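Teaching by hand, one sink at a time

29 January 2023

Zachary Petrenko has a habit of answering a question with a smaller question. Ask him whether robots will be doing our washing-up in five years and he wants to know which cup you mean, and where it was left.

Petrenko runs the demonstration work at Stosik, which collects recordings of people doing household jobs and turns them into training material for robot arms. The idea is easy enough to grasp. A person holds a pair of grippers, one in each hand, and does the job with those instead of with their fingers. The movements are recorded. Later, a robot fitted with the same sort of gripper is supposed to do likewise.

I had come with doubts, and I told him so at the start. We have been promised the home robot for as long as I have been writing about machines, and it has usually been shown picking up one object, slowly, in very good light.

"I've made some of those videos," he said. "You're right to be suspicious of them. I'd ask how many tries it took."

So how many did it take?

"On the one people liked best, 69."

His present project, Fluvow, is about sinks. The target is 4,000 recorded demonstrations, and when we spoke the team had just passed 1,000. That sounded like a great deal of effort to spend on a basin, and I wondered aloud whether a dishwasher had not already settled the matter.

"A dishwasher doesn't pick the cup up off the side," Petrenko said. "Somebody has to do that bit. It's a dull bit and it's different every time. The cup's on its side, or it's got a spoon in it, or it's right up against the tap." 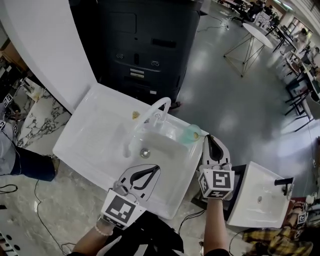
A demonstration at the sink, with a gripper in each hand and a marker cube on each gripper.

The printed cubes are there so that software can work out where each gripper is and which way it is pointing. Petrenko is frank about their limits. Turn your wrist the wrong way and the pattern is hidden, and that stretch of the recording may be no use. Of the first batch his team made, 351 had to be thrown out.

"Mostly our own fault," he said. "People forget. You get absorbed in the job and you do what's comfortable, and what's comfortable is covering the marker with your other arm."

He used to work the other way, by remote control. At Gakel, his previous employer, an operator sat at a desk and drove the robot arm from a pair of handles, watching on a screen. He speaks of it without much fondness.

"You'd spend a morning getting a plate into a rack. You can't feel anything, there's a delay, and you get tired. Everything you teach it ends up looking timid, and then the robot's timid too. With the thing in your hand you move more like a person."

But a robot is not a person, I said. If the demonstrator leans over, shifts a foot, or tucks an elbow in, what is the arm meant to do with that?

He took a while over this one. "That's a fair hit. We record the gripper. We don't record the rest of you. So now and then we show it something it can't reach, and we only find that out when we run it on the arm."

How often is now and then?

"Often enough that I'd like it to be less."

Stosik has not published success rates for Fluvow, and Petrenko would not give me one. He did say that the robot does better with cups than with cloths, and that anything see-through is a nuisance. I asked what happens when the sink is a different shape. He said that they change basins and taps between sessions for that reason, and that he does not yet know whether they change them enough.

It seems to me that this is where the whole business could come unstuck. If every new kitchen needs another thousand recordings, then what is being sold is a very large amount of human labour with a robot at the end of it. I put this to him more or less in those words.

"At the moment that's what it is," he said. "The bet is that the curve bends. The tenth kitchen should cost you less than the first. I think it will. I can't show you that it will."

Who does the demonstrating? Paid staff, he told me, in short shifts, after an early trial with long ones left everybody with sore thumbs. A supplier, Okonkwo, is making a lighter trigger for the next set of grippers. He would not discuss pay beyond saying that it was by the hour and not by the recording, which he thinks would only encourage people to rush.

Before I left I asked whether he would have one of these robots at home.

"With my crockery? No, not this year."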